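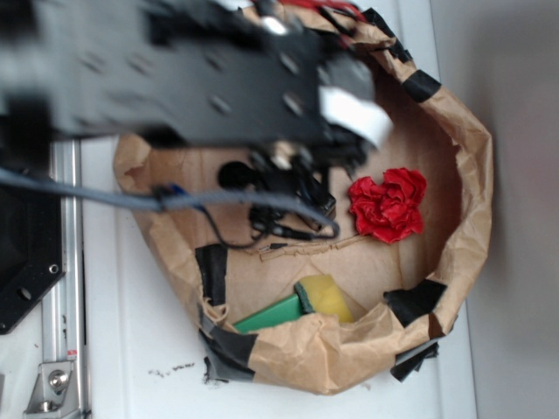 Ticket 401: Shared household budget counts rent twice
Product: Primside household planner
Raised by: Yulan Qiu, Fogh
Opened: Jan 9, 2018
Priority: 2
Status: Closed, fixed

Reported fault
The monthly total for a shared flat is too high. Rent appears once under Fixed costs and again under Transfers. Groceries, rail pass and phone are correct. The fault started after the account was linked to a second bank feed from Veltton.

Steps to reproduce
1. Create a household with two members.
2. Set rent as a standing payment from member A.
3. Link a Veltton feed for member B.
4. Have member B pay their half to member A.
5. Open the monthly summary.
Expected: rent shown once, at the full amount.
Seen: rent shown at the full amount, plus member B's half. 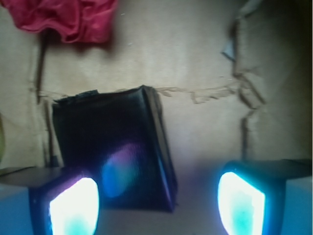 Attachment B. Lit pads on the left and right fingers.

Checks made
Cleared cache and signed in again: no change.
Removed the Veltton feed: total drops to the right figure.
Added the feed again: fault returns.
Exported November: 314 lines, with the half share marked "Outgoing, other". The older feed marks the same payment "Internal".
Changed the label by hand on one line: total correct until the next sync, then overwritten.

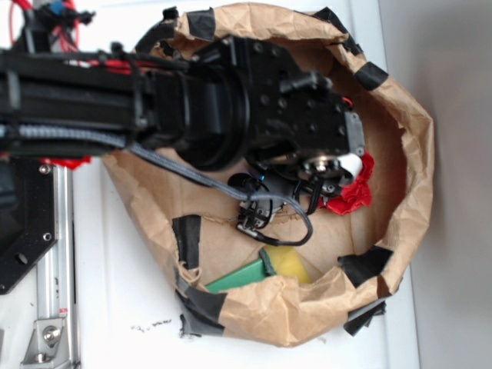
Attachment C. Arm reaching into the open paper bag.

Cause
The Veltton feed sends no payee reference for payments under its batch limit of 50 lines. Without a reference, the planner cannot match the two sides of a transfer and treats the outgoing side as spending.

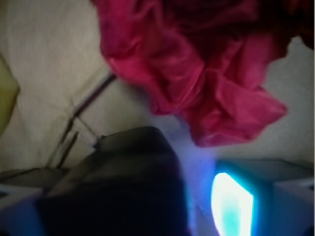
Fix
Matching now falls back to amount and value date when the reference is blank. Rule added by Stestura on the import side. Past months are not recalculated unless the user runs Rebuild totals from the household menu.

User has run the rebuild and confirms the November total. Savings target still needs resetting by hand; see the separate ticket.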